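Keeping a wooden table edge in good order

The edge of a table wears out long before the top does. It gets leaned on, knocked by chairs and wiped with whatever cloth is nearest, and the finish goes there first. Catch it early and the whole job takes an evening.

Start with a barely damp cloth and a drop of washing-up liquid. Wipe along the grain, then dry straight away with a tea towel. Leave it for 2 hours before you do anything else.

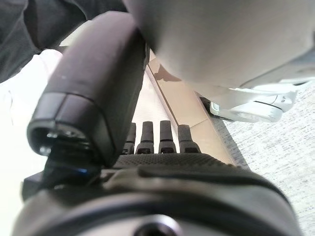 If the edge still feels rough, fold a piece of 200 grit paper over your fingers and go along it lightly, always in the same direction. A bevelled edge needs a flat block - fingers alone will round it over. Stop as soon as it feels smooth and brush off the dust.

Oil goes on thin. Put a little on a lint-free rag, rub it in, wait 11 minutes and wipe off all that is left on the surface. Lutz Seidel does his in February, when the heating has dried everything out, and again at the end of summer. Once a year is enough for a table that only sees breakfast.

Lay oily rags out flat outdoors to dry before you bin them. Never leave them in a heap.

For pale walls behind the table, use a dry sponge on scuffs first. Water tends to spread the mark.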